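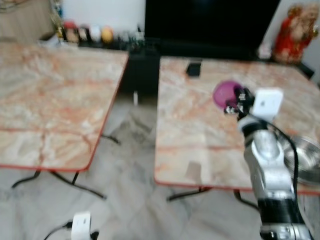
Operators wanted for grasping study

The Grelura group is comparing two ways of teaching a robot arm to pick up cups and bowls in ordinary living rooms. Our first round gave us 500 grasps, almost all on one kind of table, and we need more variety.

You will guide the arm by hand for 39 minutes per visit, 21 visits in all, starting in July. No experience needed. Training is paid.

To apply, write to Brynhildur Riis at Grelura and say which hours suit you.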